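4.2 Umstellung der Fachkennzeichnung

Am Standort Plundska übernimmt seit April das System Adix die Zuweisung der Pakete zu den Regalfächern. Zuvor entschieden die Beschäftigten selbst über den Ablageort. Die Fächer tragen nun Buchstaben, die von Hand auf Etiketten geschrieben und an der Regalkante angebracht werden (Abb. 2). Das Anbringen bleibt manuelle Arbeit und wird in der Zeiterfassung nicht gesondert ausgewiesen.

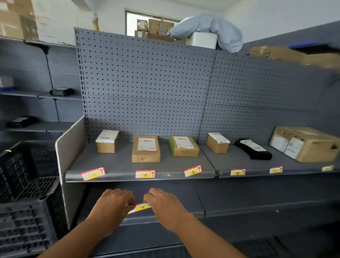 Abb. 2: Anbringen des Etiketts »G« am unteren Fachboden.

Nazma Bhuiyan gab im Interview an, sie finde Pakete seither schneller, kenne aber den Bestand nicht mehr auswendig; falle Adix aus, müsse sie jedes Fach einzeln absuchen. Vergleichbare Aussagen liegen aus vier der acht Interviews vor. Der Wissensverlust betrifft vor allem die Schichtübergabe, die früher mündlich erfolgte und inzwischen auf eine Bildschirmliste reduziert ist.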